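Mundby Grabbers

951 shares
30 comments

The Mundby Grabbers is the after-school robotics club at Pumholm High School in Mundby, and I've been in it long enough that I got asked to write its entry for the school wiki. The club does one thing, more or less: it teaches robot arms to pick stuff up and put it somewhere else. If you came looking for the club that builds battle bots, that's a different page (and they have a much better logo than we do).

Most school robotics clubs I've run into are about building the machine. Ours is mostly about teaching it. We have two arms bolted to a bench in the Rezaei Workshop, which is the long room behind the auto shop, and they haven't changed much since the club got them. What changes every year is what they know how to do, and they learn that from recordings we make by hand.

Name

The club was called the Manipulation Club on the first sign-up sheet. You can imagine how that went over with parents. By the second meeting it was the Grabbers, and the only place the old name survives is on the label of one storage bin, the big gray one with the dead batteries in it.

How it works

We have hand-held grippers, which look a bit like the thing you'd use to get a can off a high shelf, except with a camera mounted on top. You squeeze, the jaws close, and the camera records what the jaws are up to. The jaws match the ones on the bench arms pretty closely. So if I pick up a block with the hand-held one at my kitchen table, the recording looks a lot like what the arm would see if it picked up that same block itself. Do that a whole bunch of times, feed it to the training computer, and the arm starts to get the idea.

One pick, from reaching for the thing to letting go of it, is called a take. A good take is boring. You go in at a steady speed, you line up the jaws, you close, you lift, you set it down and you back off. New members always go too fast (I sure did), and then the arm copies them and goes too fast, and the block ends up under the drill press.

Each take gets a label and a grade. The label says what the object was and what you were trying to do with it. The grade is keep, maybe or toss, and it has to be given by somebody other than the person who made the take. That rule caused a real fight in my first year and I was on the wrong side of it. I thought my takes were great. They were not great, and I had to sit there while a freshman marked them toss, toss, maybe, toss.

Home kits

The part of the club people ask me about the most is the home kits. There are 9 of them, each in a padded lunch bag with a gripper, a charger, a cleaning cloth and a laminated card of instructions that has been replaced more often than anything else we own. You sign one out, take it home, and do your takes there.

The reason we started doing this is kind of embarrassing. For the whole first year we made every take on the workshop bench, which has a plain green top and one bright light over it. The arms got really good at that bench. Then we took one over to the cafeteria for the open house, put it on a regular lunch table, and it missed everything. It would close its jaws on nothing, lift nothing very carefully, and set the nothing down in the tray. A small kid clapped, so that was nice.

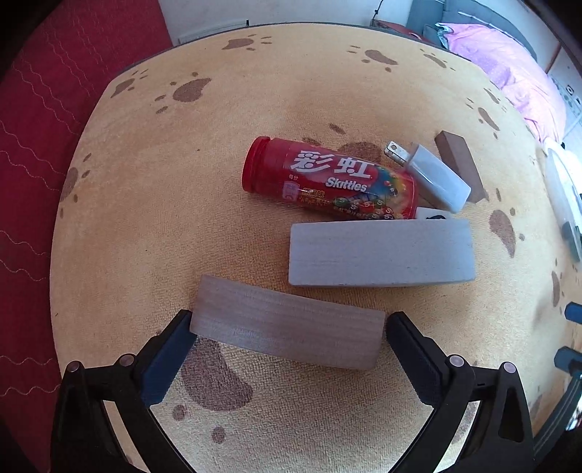

After the open house we made it a rule that at least half the takes in any set have to come from outside the workshop. Floors, beds, counters, porch steps, whatever you've got. Patterned stuff is good because the arm has to learn that a pattern isn't an object. Clutter is good too, as long as you're clear on the label about which thing is the one you're going for. I used to tidy up before I recorded and my section lead told me to cut it out.

There are a few house rules. Keep people's faces out of it. No mail, no screens, no medicine. Pets get shut out of the room, and yes, the card does say that in capital letters. Wipe the finger pads before you bring the kit back.

Objects

We keep a list of approved objects, and it's a living list, meaning it lives on the whiteboard and gets rubbed off by backpacks. Blocks are where everybody starts. They're cheap, they don't roll, and a block has an obvious right way to be grabbed, which is across the narrow part. Then come cans and tubes, which do roll. Then soft things like socks and sponges, which are harder than you'd think, and finally the stuff we call weirdos: chargers, keys, hair clips, anything with a shape that makes you stop and wonder where you'd even put the jaws.

Objects lying against other objects are their own category. If two blocks are close together you can't just drop the jaws straight down, you have to come in at an angle or nudge one of them aside first. We've argued over whether nudging should count as part of the take. At the moment it does, but the label has to say so.

The Wondex

The Wondex is our yearly competition, held in March in the workshop, and named after a brand of shelf that used to stand where the judging table is now. (There's still a faint Wondex sticker on the wall. Please don't peel it.) Members split into teams and each team trains its own version of the arm, using any takes from the shared set plus whatever they record themselves.

On the day, each team gets a tray of objects they haven't seen and has 30 minutes to let the arm clear it. You can't touch the arm once the clock starts. You score for every object that ends up in the bin, and you lose points for anything that lands on the floor. There's a separate prize for the best failure, voted on by the audience, and I'd say people care about that one more. My team has won it. The arm picked up the tray.

We don't compete against other schools. There was some talk of it with a school across the river, but their arms have suction cups instead of jaws and we couldn't agree on fair rules.

The shared set

Everything marked keep goes into the shared set. At last count it held 2387 takes, which sounds like a lot until you see how fast the computer chews through them. Seniors can't pull their takes out when they graduate (this also got argued over), so there are recordings in there from people I've never met. You can sort of recognize them after a while. One of them always tapped the jaws together before starting, and for an entire semester both arms did the tap too. We ended up trimming it out, though a few of us were sad to see it go.

The set is stored on two drives, one in the workshop and one in the library office. If you're the person who borrowed the library one, the librarian would like a word.

Joining

Anybody at Pumholm can join, any grade, and you don't need to know how to code. About a third of us never touch the training side at all and just do takes and grading. Meetings start at 3:15 and run until the late bus. First-timers get a practice gripper with no camera and a bag of blocks, and once you can move the whole bag into a shoebox without dropping any, you can sign out a home kit.

Bring a snack. The vending machine by the auto shop has been out of everything except pretzels since I got here.

See also: Rezaei Workshop; Pumholm clubs and teams; Mundby open house

Share this page
Comments (30)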